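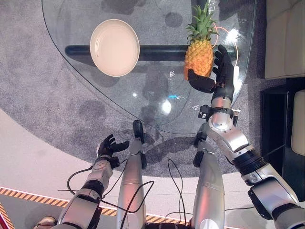 Which hand is better for round and heavy fruit, a hand with many fingers or a simple two-finger gripper?
For a melon or a pineapple I would take the hand with many fingers, and close it low on the fruit.

Workshop > Robot Tips > Grippers and Hands

Print this page | E-mail this page

We compared the Eller and the Kaltier hand at Murnerstead in October. Set the grip force low first, then raise it by 5 per cent each time. Turn the wrist 90 degrees before you decide – a grip can be good upright and bad on the side. Wipe the fingertips between tries. Aaliyah Kennedy makes 13 tries with each hand and writes down every drop.
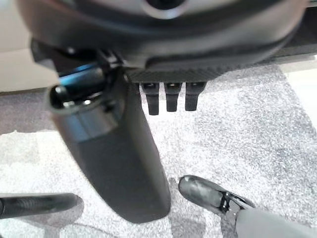
Fingers seen from the wrist camera, with carpet below.

Check also the finger joints for play, and tighten the screws before you change to the other hand.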